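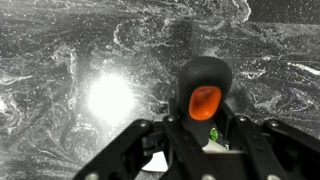
Looking after the gripper cell: progress since our last report

We wanted to start with the part of the work your grant pays for most directly, which is the plain business of keeping the cell at Carnness in good order. It has been a busy stretch, and a happy one on the whole! When we wrote to you in the spring the gripper was going slightly out of line every few days (always the left finger first), and we were losing whole mornings to it. We now check the bolts on the linkages every 300 cycles, with the same small wrench and in the same order, and the log has been a good deal calmer reading ever since.

The wrist camera took more patience. It looks out past the black finger linkages at the worktop, and our marbled surface is a glossy one, so the overhead light comes back at the lens as a bright round patch on the left side. We have tried two lamp positions so far.

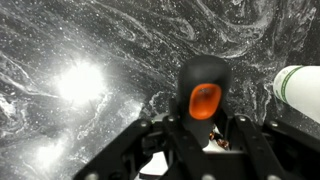 Neither one has cured it, and we'd like to try a diffuser next, which Floto can supply along with the spare linkage plates we mentioned in the Eltimum budget. Changing the worktop is the other choice, though we are all rather fond of it and the calibration was done against it.

On money, we have spent $1,890 of the maintenance line, and $688 of that went to the service visit from Brøndum in July. The visit covered the wrist joint, the cable run and a fresh zero for both fingers. We have also set aside $200 for fasteners and thread locker, which sounds like a lot of little screws until you have dropped a few behind the bench.

Still to do before the next report: the diffuser trial, a second set of finger plates on the shelf, and a proper written checklist for whoever opens up the cell in the morning. We'll send you the checklist as soon as it's typed.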